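Tinunari workshop and meeting rooms
Chair and seating check, with comments

Date of check: 2018-10-22
Checked by: Mitra Salehi
Second reader: Orathai Kongkaew
Area: ground floor, open workshop and the two meeting rooms off it
Last full check: March

Marks used: OK, needs attention, out of use, not applicable.

Section A. Floor

A1. Floor clean and free of grit where chairs are rolled or dragged — OK
Comment: Swept before we started. Please keep the broom by the side door and put it back there.

A2. No raised edges at floor seams — OK
Comment: I ran a flat bar over the seams by the workbench and it did not catch. Scuffs are surface marks only. They do not need repainting or filling.

A3. No cables across walking routes — needs attention
Comment: One extension lead from the wall socket to the laminator. Moved to the skirting while I was there, but it needs proper clips. Orathai has ordered them.

A4. Lighting good enough to see small parts on the floor — OK
Comment: Glare on the polished floor makes dropped screws hard to see from some angles. Use the magnetic tray when taking a chair apart.

Section B. Chairs, general

The workshop chairs are Lenetti task chairs and the meeting room chairs are the older Remix ones. The two makes do not share parts. Several of the Lenettis have been repaired with whatever was in the drawer, and I have listed those at the end.

B1. All five castors turn and roll — needs attention
Comment: Hair and thread in the castors on most of the workshop chairs. Cleaned as I went. Two castors cracked on the chair by the plan chest, replaced from stock.

B2. Gas lift holds height with a person seated — OK, with one exception
Comment: Chair 9 sinks slowly. Tagged and taken out of use. Do not put a clamp or a jubilee clip on the column to hold it up. Somebody did this last year and the cover split.

B3. Seat fixed firmly to base, no rocking — OK
Comment: Checked by hand and then seated, leaning to each side. A small amount of play in the tilt is normal on the Lenettis.

B4. Armrests tight — needs attention
Comment: Left armrest loose on three chairs. The bolts had been done up without washers. Washers fitted.

B5. Seat fabric whole, no foam showing — OK

Section C. Backrests and mesh

C1. Mesh tight in its rim, no pulled threads or holes
C2. Rim free of cracks, especially at the corners and round the fixing points
C3. Straps secure and not frayed, where fitted
C4. Fixings present and of the right length

Do these four with the panel in your hands if it comes off the chair. Sit down, hold it away from you by the lower edge and look through the mesh towards the floor. A pale floor makes a good background, and a pulled thread shows as a bright line. Then turn it over and do the same from the other side.
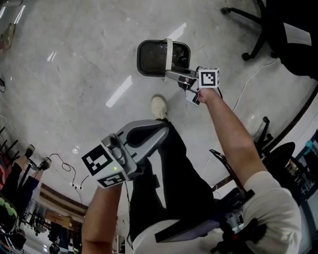
Press the middle of the mesh with your palm after that. It should give a little and come straight back. If it stays dished, mark it as needs attention even if there is no hole, and write the chair number on a paper label and tie it on. Do not write on the plastic.

Flex the rim gently at each corner. Listen for a click as well as looking. On the Lenettis the cracks start on the inside of the curve and you will miss them if you only look from the front.

Result for C1: OK on all but one. The chair nearest the sink has a snag the length of a fingernail, low down. It has not grown since March. Leave it in use and look again next time.

Result for C2: needs attention. Hairline crack in one rim, lower left corner. Panel removed and put on the shelf marked Returns.

Result for C3: OK. I would like the straps checked every time and not every other time, as the form used to say. The form has been changed.

Result for C4: needs attention. Mixed screws in two backs. A screw that is too long will go through the boss and stick out where a person's sleeve can catch on it. Correct screws are in the tin labelled BACK ONLY. Please do not top this tin up from the general tin.

Section D. Meeting room chairs (Remix)

D1. Legs level — OK
D2. Feet and glides present — needs attention
Comment: Glides missing on four legs across the two rooms. Bare tube is marking the floor. New ones come from Sangkhawat in bags of 102, so we will have plenty left over. Keep the spare bag with the chair tools and not in the kitchen drawer.

D3. Stacked safely when not in use — needs attention
Comment: The stack in the small room was too high and leaning on the radiator. Taken down to two stacks. Leave a gap of 700 mm in front of them so the door opens fully.

D4. No sharp edges under the seat — OK

Section E. Storage and labels

E1. Out of use chairs kept apart from the others — OK
Comment: Chair 9 is behind the rack with a red tag. The tag stays on until the lift has been changed and someone has sat on it for a full ten minutes.

E2. Spare panels stored flat — needs attention
Comment: They were standing on edge with a toolbox leaning on them. Now flat on the second shelf with card between them.

E3. Checklist copies available — OK

Actions

Cable clips for the laminator lead — Orathai
Replacement gas lift for chair 9 — Mitra, quote asked for
One back panel for the Lenetti, with strap — Mitra
Glides for the Remix chairs — Orathai
Sort the screw tins and relabel — Mitra

Comments from second reader (O. Kongkaew)

Agree with the above. On B1, can we put castor cleaning on the monthly list? It takes very little time if it is kept up. On C2, I looked at the cracked rim again and I would not try to glue it. On D3, I have put a strip of tape on the floor to show where the stacks should stop.

Chair 4 squeaks when reclined. I could find nothing loose. A drop of oil on the tilt pin helped for a day. Left in use, please report if it gets worse.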